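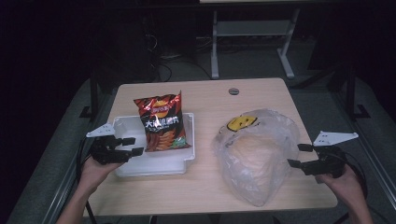

Workshop notebook, Skalico Finishing Room
Friday, opened at 8:30 a.m. Batch 3285
The purpose of this entry is to record the second round of trials of the Drolumora milk paint on salvaged dresser drawer fronts. The first round left two matters open: whether the paint will hold on old varnish without a bonding coat, and whether the dark wax should go on before or after the edges are rubbed back. Sheen is again judged by eye from a low angle, and members of the workshop are reminded how much the lighting affects this. The shallow white plastic tray on the left of the light wood table has a rim that catches the light even in a dim room, and a waxed edge will do the same. All sheen notes below were therefore made at the north window with the overhead lamps off.

Materials. The drawer fronts come from the Tarach lot, delivered in September. There are 19 in total, from at least three different dressers, and the veneers do not match. Each front was washed with sugar soap, rinsed twice and left overnight on the rack. Handles and backplates were removed and bagged by drawer number. Two backplates have bent tabs and should not be refitted until they have been straightened.

Room conditions at the start: humidity 57 percent, windows closed, heating off. The humidity was read again at noon and had not changed.

Mixing. Powder and water were combined at equal parts by volume, stirred by hand and left to stand while the fronts were sanded. The standing period was longer than the tin calls for. The mixture thickened, and a small quantity of water was added before use. It was strained through a nylon stocking, which removed the grit but also some of the pigment, as shown by the color left in the stocking. For the next batch, a paper cone strainer is to be tried. The stocking method should be retained only for the pale colors, where the loss does not show.

Surface preparation. Group A was sanded lightly to dull the varnish. Group B was sanded in the same way and then given one coat with the bonding liquid mixed in. Group C was left unsanded and painted directly over clean varnish. It is included for comparison only and is not proposed as a finish for customers' furniture.

First coat. Coverage was thin and streaky on all three groups, as expected. Group C crawled at the corners and around the handle holes. Group A took the paint evenly except on drawer 4, where an old ring mark came through. That mark is probably oil or polish. Drawer 4 has been set aside for shellac and is not counted in the results for its group.
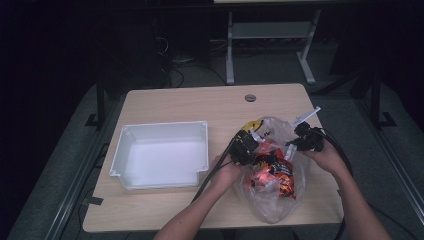

Reading time: 4 minutes

Second coat. The second coat went on after the lunch break. Group B now shows a closed, even surface and could be passed as it stands. Group A is close behind it, with slight flaking along the molded lip of two fronts. Group C flaked over most of its surface as it dried. Some visitors to the shop ask for exactly this look, and it is attractive in its way, but the loose paint came off on a dry cloth and would come off on clothing as well. It cannot be recommended for a bedroom piece.

The flaking on Group A deserves a closer note. It follows the lip and stops where the molding meets the flat. The lip is the part of the drawer most often touched, and wax or hand grease may remain there after a single wash. A second wash limited to the moldings, using a stiff brush, will be added to the procedure. The shop book currently calls for one wash over the whole front and should be amended.

Dark wax. The wax used was Čierny, the black paste, applied with a short round brush. On half of Group B the edges were rubbed back first and the wax followed. On the other half the wax came first. The difference is plain. Where the edges were rubbed first, the bare wood took the wax deeply and turned nearly black, and the worn places look dirty. Where the wax came first, rubbing exposed clean wood with a soft dark line beside it. The second order gives the better result on a carved front
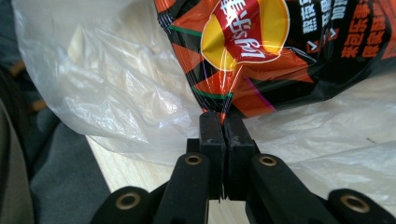
and also on the plain ones, although on a plain front the dark line is fainter and a second pass of wax may be wanted. A coat of clear wax beneath the black made it easier to move around and kept the flat areas from going muddy. This was tested on one drawer only and should be repeated before it is written into the shop book.

Polishing. A scrap of 2000 grit paper, used dry with almost no pressure, took down the brush marks on the flats. It clogs quickly in wax and must be used before waxing. Brown paper from the packing bench was tried for comparison and gave a slightly duller surface. Either is acceptable for shop work.

Liners. The drawer interiors were not painted. Paper liners in the small rose pattern have been cut for the three deepest drawers and are in the flat file, second shelf. They are to be laid dry and held with two small dots of paste at the back, so that the owner can change them later. The remaining drawers still need to be measured.

Housekeeping. Leftover mixed paint was discarded at the end of the day and should not be saved, as it sours overnight. Wax cloths were laid flat outdoors to dry. The short round brush was cleaned with mineral spirits and is on the hook by the sink.

Outstanding:
Shellac on drawer 4, then two coats as for Group A.
Strip Group C back to the varnish and repaint with the bonding liquid.
Straighten the bent backplates.
Repeat the clear wax test on one carved and one plain front.
Order paper cone strainers and another tin of Čierny – the present one is nearly down to the base.

Fronts left on the rack, face up, at 4:45 p.m. Nothing is to be stacked on them before the wax has been buffed.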